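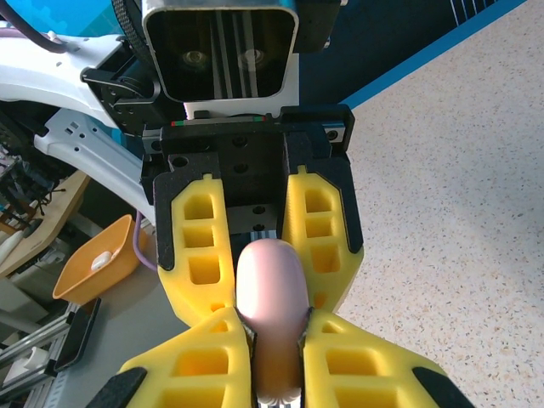
Pink one, yellow fingers.

Quick one tonight, it's 9:40 and I still have dirt under my nails. Wanted to get the zinnia notes down before I forget everything like last year.

So. Sowed 176 seeds this spring, all direct in the ground, no trays. I am done with trays. Zinnias hate having their roots messed with and I hate hardening things off, so we agree. Packet was from Sunport, the tall mixed one, plus a half packet of Ventura (the salmon color) left over from who knows when. The old seed came up fine btw. Slower, but fine.

Spacing. I went too close again. The packet says 12 inches and I did maybe eight in the back row, and by August that row had powdery mildew all the way up to the knee. Front row had more air and stayed clean till late September. Same soil, same hose, same everything. Next year twelve inches, no cheating, even if the bed looks bald in June.

Pinching. Did half of them at four sets of leaves. The pinched ones bloomed later, nearly two weeks, and then just kept going. The ones I left alone put up one fat flower each and sulked for a while before they branched. I'll pinch all of them next time. It feels awful for a minute and then you forget.

Watering was soaker hose only, early morning. Overhead sprinkler got used exactly once, when we were away and the timer was set wrong, and I blame that for some of the spots on the leaves. Cant prove it.

Feeding: compost in spring and nothing else. The bed by the driveway got leftover lawn stuff blown into it and those plants were enormous and green and had hardly any flowers. Lesson there I guess.

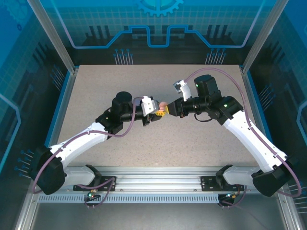 Two arms, almost touching over the table.

OK colors. The Sunport mix ran heavy on hot pink and orange, very few whites, one weird striped thing I loved and forgot to tag. Ventura came out softer than the packet, more peach, and it faded to a kind of tan if I left it on the plant too long. In a jar it held its color much better. If you cut for the house, do the wiggle test: hold the stem a foot below the bloom and shake. Floppy neck, leave it another day or two. Stiff, cut it.

Total cut by frost was 720 stems. I kept a tally on the shed door in pencil, so that number is real, although I may have missed a few bunches in July when it was too hot to care. Took 400 of those to the Galemville farm stand and the rest went in jars, or to neighbors, or in the compost when I let them go over.

Japanese beetles were bad for three weeks. Bucket of soapy water, evenings, knock them in. Gross but it works. Earwigs too, mostly in the double flowers. Shake the stems outside before you bring them in, trust me.

Saved seed from the striped one, I think. Also a big envelope from the front row. Heads have to be brown and dry all the way through, and I picked a few too green so those are probably going to mold. We'll see.

Plan for next year: same bed, plus the strip along the fence where the Gravstead mums died. Wider rows. Sow a second round in late June so Septmber isn't all ratty old plants. Maybe something low in front, alyssum or whatever is cheap.

Need to pull the old stalks this weekend and get leaves down on top before it gets really cold. Hose is still out there too.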